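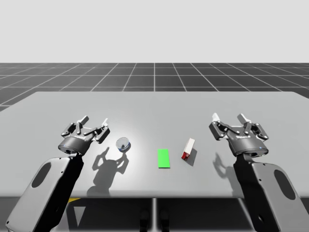

Page last changed: January 19, 2023

Does the card order matter? Crowd noise at a small wrestling show

Final report, Intro to Media Research

What I wanted to find out: whether people at a local indie show get louder as the night goes on, or if they burn out before the main event. Wrestlers will tell you a crowd can be "tired out" by a hot opener. Couldn't find much written on it for small shows, mostly TV stuff.

Picked Darkbridge Pro because it's a short bus ride and they let students in cheap. They run in the old Brurnier Hall in Stilldale. Started in September, went to 12 shows total. Paid attendance for all of them added up to 2572, from the promoter's own sheet, so comps and kids on laps are not in there.

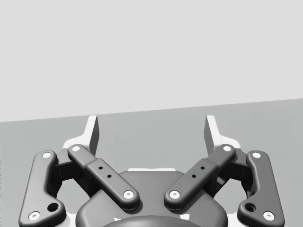

Brisa Magaña

Method. Phone app for decibels, same seat every time, third row on the aisle (one night I got moved for a merch line, see problems). Wrote down the peak reading for each match, plus what caused it – entrance, big move, near fall, finish, or somebody yelling something funny. Also handed out a one-page survey at intermission and got 61 back. Interviewed 5 people who work there, two wrestlers, a referee, the ring announcer and the woman who runs the door.

Results. Loudest match was the main event at most shows but not by as much as I thought. Second loudest was nearly always the match right after intermission. Referee said that one is the hardest to work becuase people are still coming back with nachos, which doesn't fit my numbers at all. Maybe they are loud but not watching? My app can't tell.

Entrances beat finishes. Really surprised by this. The tag team with the cowbells got a higher peak walking out than any pin they were in. Title matches went quiet in the middle, then spiked on near falls.

Survey: most people said they came for one wrestler in particular. Few could name what match went on second. Parents of little kids wanted the main event earlier.
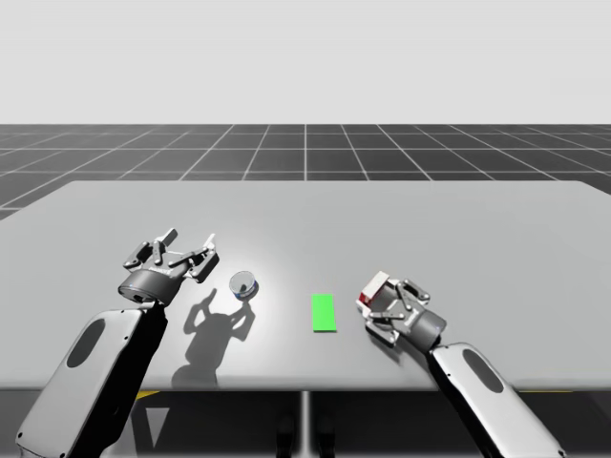 Seating made a bigger difference than I planned for. The bleachers at the ends of the hall hardly chant unless the front rows start it. Part of this is distance but I think part is lighting. The hall has one set of lamps over the ring and not much else. Same idea as the gray table in the picture, bright in the middle around the center and a bit darker out toward the left and right ends, except the hall drops off way more. People in the dark ends talk to each other. Next time I would take readings there too.

Problems. Phone mic is not a real meter. Some heels tell the crowd to shut up and it does, so quiet can be a good reaction – didn't have a code for that until show four and had to go back thru my notes. Battery died during a battle royal.

Sources: interview notes, survey forms and the noise sheet are in the class folder under Cervantes, which was our section name.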